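Speaker notes - storing winter produce at home, Zornmont library, 18th December

Start with potatoes. Dark, cool, never in the fridge. Keep them well away from onions.

Slide 2: pumpkins. Leave the stem on, cure in the sun for a week, then a shelf in the shed. The Clillden growers got theirs through to March.

Apples next. Wrap each one in newspaper. Check the lot every five days and take out anything soft.

Slide 3: containers. Wicker lets air through - plastic tubs don't. Mention 65 per cent humidity for garlic, then take questions.

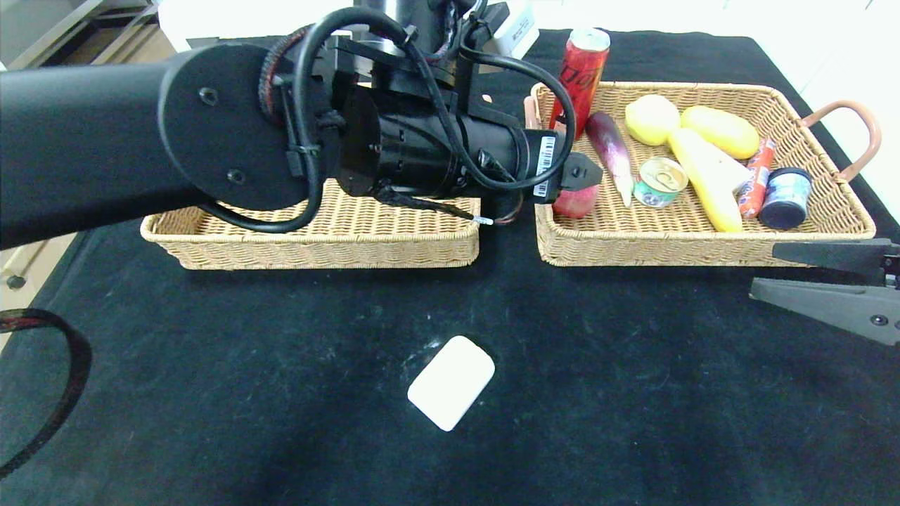 One reader wrote that her garlic went mouldy in a sealed tub and was fine the next year in an open basket.

2 comments
Do you wash the spuds first?
No, just brush the dirt off.
65 shares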